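Assunto: Re: [Plumwood-equip] Orçamento da segunda bancada – o que cabe e o que fica para depois

Olá a todos,

Respondo à lista inteira porque as perguntas do Wiroj são as mesmas que recebi em privado de mais duas pessoas, e assim ficam no arquivo. Deixo a mensagem dele citada e respondo por partes.

> Em março de 2025, Wiroj Kongkaew escreveu:
>
> Olá Solange,
>
> Vi a folha de cálculo e tenho três dúvidas antes de
> dar o meu acordo. Primeira: precisamos mesmo de outra
> secretária regulável em altura, ou serve uma mesa fixa
> da sala de reuniões? Segunda: a linha "cabos e
> suspensão" está em 439 euros e não percebo o que lá
> está dentro. Terceira: os cestos. Há alguma razão
> para comprar 18 cestos de verga quando podíamos usar
> caixas de plástico que já temos?
>
> De resto, por mim avançamos.
>
> Wiroj

Começo pela secretária, que é a linha mais cara: 1.655 euros com transporte e montagem. Sim, precisamos dela, e quero defendê-la com gosto! O humanoide trabalha de pé e a altura do tampo muda tudo no alcance do braço. Com a mesa fixa passámos uma tarde inteira a pôr calços por baixo dos pés (quem lá esteve lembra-se). Na regulável acertamos a altura num instante e voltamos a ela no dia seguinte. Além disso, o tampo comprido deixa ter dois cestos à distância um do outro, e a tarefa dos cestos é a que mais queremos repetir este ano.

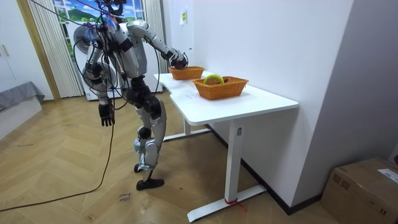 Braço direito estendido até ao cesto do fundo, bancada atual.

Quanto à linha dos cabos: os 439 euros juntam duas coisas que eu devia ter separado, peço desculpa. Uma é o ponto de suspensão novo, com a respetiva ferragem. A outra é cabo de alimentação e calha de chão. O cabo que temos agora atravessa o parquet à solta, e com duas bancadas na mesma sala isso não pode continuar. A calha da MacPherson é baixa, cola e descola, e vem em troços que se cortam à medida. Pedi amostra e gostei muito. Se alguém conhecer uma alternativa que não marque a madeira, diga, ainda vamos a tempo.

Já agora, uma coisa que não está na folha e talvez devesse estar: fita para marcações. Continuamos a escrever com marcador no chão e o senhorio já perguntou por isso. Proponho pôr uma linha pequena de consumíveis e acabar com o hábito.

E os cestos, Wiroj. Percebo a dúvida, 18 parece muito! Mas a verga tem duas vantagens para nós. O bordo é irregular, e é exatamente nisso que queremos que a mão treine; as caixas de plástico são todas iguais e a pega acaba por ser sempre a mesma. E a verga gasta-se. A Irnley vende-os em lotes e faz preço a partir dessa quantidade, por isso pedir menos poupava quase nada. Queria tamanhos misturados – rasos, fundos, de abas abertas – para não ficarmos presos aos dois formatos que já andam em cima da mesa.
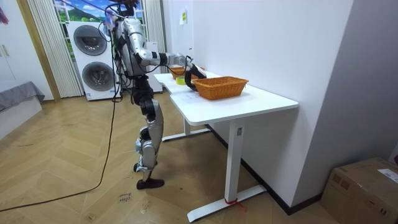

Grupo de Manipulação e Bancadas – Laboratório Plumwood

O que fica de fora deste pedido, para não haver surpresas:

– O segundo par de mãos. Adorava, mas a Purkulow só confirma preços em setembro e não quero meter na folha um valor inventado por mim.
– O tapete para a zona de trabalho. Há quem o queira por causa dos riscos no parquet e há quem ache que vai mexer com a passada. Sugiro experimentar primeiro com um emprestado.
– Iluminação. As cortinas têm chegado para o que fazemos e prefiro guardar essa verba.

Deixei uma reserva de até 300 euros para imprevistos. Se não for gasta, proponho que passe diretamente para peças dos joelhos e tornozelos, onde andamos sempre curtos de stock.

Preciso de duas coisas de vocês. Quem tiver medidas da parede livre do outro lado da sala, mande-as para a lista, de preferência com a posição das tomadas. E quem vai usar a segunda bancada diga em que blocos de horas, mesmo que seja só uma ideia. Com isso fecho a folha e envio para aprovação.

Estou mesmo contente com isto. Ter duas bancadas quer dizer que se pode preparar uma tarefa enquanto a outra corre, e acabam-se as filas para usar a mesa.

Um abraço,
Solange MacLeod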